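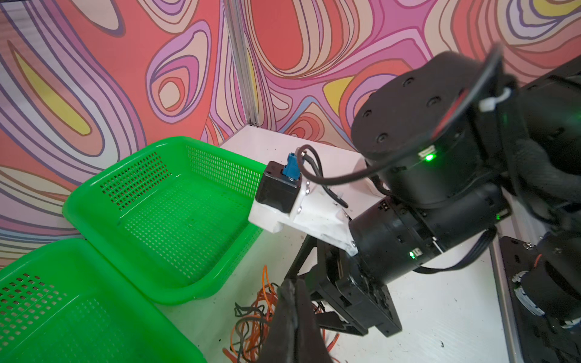

Fondik Perforated Storage Basket, Green

Supplied by Ustell, Ullville
Product group: Sorting and small storage
Sold in packs of 2 or 4

Overview

The Fondik basket is an open plastic basket for sorting and carrying small items on tables, shelves and trolleys. It is supplied to schools, libraries, clinics, craft rooms and offices, and is kept in stock throughout the year in bright green. The sides are perforated in a grid pattern and the floor is a mesh of small rectangular holes, so that crumbs and dust fall through and the contents can be seen from the side without lifting the basket down.

The corners are rounded inside and out. A thick curved rim gives a firm hold when the basket is carried and allows it to be pulled forward from a shelf with one hand.

Intended use

The basket is suitable for dry goods and light articles, including:

Pens, scissors, glue sticks and other classroom supplies
Folded cloths, napkins and tea towels
Toys and counting materials
Packets, sachets and small boxes
Post and returned items awaiting sorting

It is not suitable for liquids, for loose powders or for very small articles such as pins and beads, which will pass through the floor. Customers who need to store such items should order the Mfinanga solid tray, listed separately under Trays and Lids. The Mfinanga tray does not fit inside the Fondik basket and the two should not be stacked together.

Use on tables

Baskets may be placed side by side on a work table to separate items by type, by group or by stage of work. Many customers keep one basket for incoming items and another for finished ones. Where the table is white or another pale colour, the green is easily picked out from a distance, and this has made it the usual choice for shared activity rooms with strongly decorated walls. Ustell does not at present offer the basket in other colours. Enquiries about a grey version have been noted and will be reviewed in March.

The underside has no feet. On painted or polished surfaces a thin mat should be placed beneath the basket if it is to be moved often, as grit caught under the floor may mark the surface over time.

Capacity

Maximum load: 8 kg, evenly spread
Stacking when full: not advised
Stacking when empty: permitted, one inside another

The stated load applies to a basket standing on a flat surface. Baskets carried by hand should be filled less heavily, particularly where they are to be carried by children.

Care and cleaning

Wash by hand in warm water with ordinary washing-up liquid. A soft brush may be used on the grid sides and on the floor, working from the inside outwards. Rinse well and leave upside down to drain. The basket should be fully dry before paper or fabric is placed in it.

Bleach, solvent cleaners and scouring pads should not be used - they dull the surface and may weaken the bars between the perforations. The basket is not approved for use in dishwashers or steam cleaners. Adhesive labels may be fixed to the rim, but will not hold well on the perforated sides; for a lasting label, a card tag tied through the grid is preferred. Card tags are sold in packs under Labels and Holders.

Storage

Empty baskets should be kept indoors and away from radiators and heaters. Long periods in strong sunlight will cause the green to fade. Fading does not affect the strength of the basket and is not covered by the guarantee.

Ordering

Standard pack: 2 baskets
Large pack: 4 baskets
Catalogue number: 680
Accessories: card tags, table mats (ordered separately)

Orders may be placed by post, by telephone or through an institutional account. Please quote the catalogue number together with the pack size required. Where no pack size is given, the standard pack will be sent. Single baskets are not sold, but a replacement may be requested for any basket that arrives cracked or with a damaged rim.

Delivery and collection

Goods are sent from the Ullville warehouse. Delivery to addresses within Ullville is free of charge for institutional account holders. Customers wishing to collect should telephone first so that the packs can be brought to the counter. Collection is from the side entrance, where short-stay parking is available.

Returns

Unused baskets may be returned in their original wrapping, with the delivery note enclosed. For reasons of hygiene, baskets which have been used for food packets, or in clinics and treatment rooms, cannot be accepted unless faulty. Faults should be reported in writing, giving the pack size and the nature of the damage. A photograph of the affected part is helpful but is not required.

Related items

Mfinanga solid tray
Fondik basket, shallow
Table mats, non-slip
Card tags with ties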